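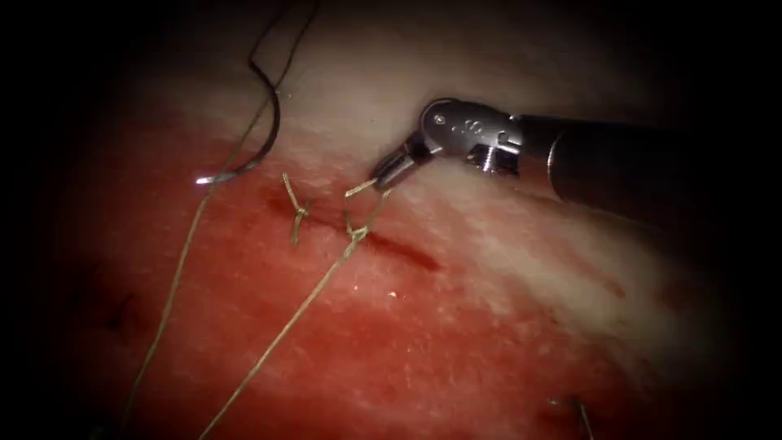

Two tied, and the tail of the second up by the jaws.

I've been asked for my thread tips again, so I'm putting them all in one place for the new lot who join the project in July. Most of them came out of our stitching robot evenings at Lenitz, but I've started using half of them at my own sewing box too, so skip the robot bits if you only came for buttons.

Cut it shorter than you think. Everyone on their first go wants a great long length so they don't have to load up again, and then they spend the whole session fishing loops out from behind the wrist. My rule at home is fingertip to elbow. On the robot I go shorter still, and I'd sooner stop and reload.

Pull the slack through before you start a knot, not halfway round. If you've a long end lying about, park it well off to one side where you aren't going to be working. It'll creep back, mind you! Check it between every stitch.
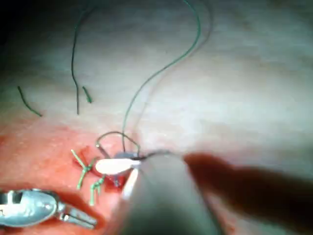 Snip your tails and pick up the bits as you go. I know, I know, you're in the swing of it and you'll do it at the end. But a cut end on the pad looks exactly like a live end when you're tired, and Bello Eze (who runs our group and has the patience of a saint) once watched me tug at a loose scrap for ages, wondering why my knot wouldn't tighten. A bit of masking tape wrapped sticky side out round a pencil gets them up beautifully. Works on the carpet under the sewing machine as well.

Use a thread you can see. Green on red is lovely, your eye goes straight to it. Pale thread is fine till it wanders on to the pale part and then you've lost it. Same with mending – if you're practising a new stitch, do it in some horrible bright colour on an old pillowcase and save the matching thread for the real thing.

Hold the needle in one place and leave it there. Pass it, let the other side take a proper grip, and only then let go. We say "mine" out loud when the second hand has got it. It feels daft for a week and then you can't stop. 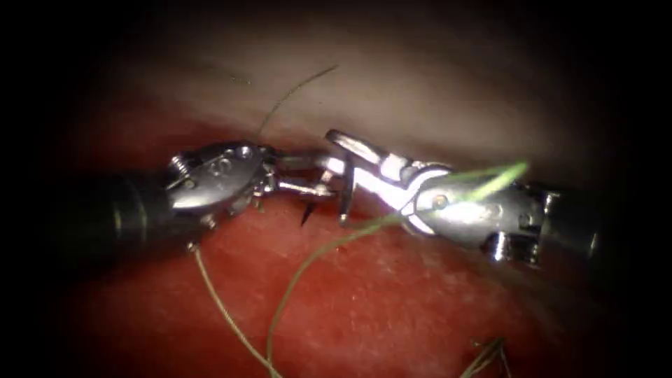

Needle tip poking out under the left-hand jaws.

Wipe the shiny parts before you start. Fingermarks on polished metal throw the light about something dreadful. I use an old spectacle cloth, dry, and keep it in a jam jar with the lid on so it doesn't pick up grit. Our spare lamp (the Grurkano one with the wobbly neck) goes low and to the side, never straight overhead.

And have somewhere for the needle to live! A fridge magnet glued in a saucer will do. Ours is an Ehlers biscuit tin lid with a magnet stuck underneath, and we count needles out and count them in before anybody gets their coat.

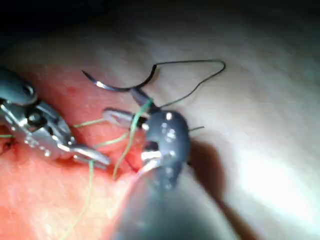

Farkumar Bench & Kitchen Notes, No. 771, p. 7

When it does tangle, stop. Don't pull. Find the needle first, follow the thread back from there with your eyes, and loosen the biggest loop before you touch anything small. With two colours on the go it's easier, as you can at least deal with one of them at a time. If you can't see which end is which after a minute, cut it and start again – thread is cheap and the pads aren't.

Pads, then. Ours get rinsed under the cold tap, patted with kitchen roll and left on a cake rack overnight. Don't stack them. I did, and they stuck together, and I had to own up to it at the next session.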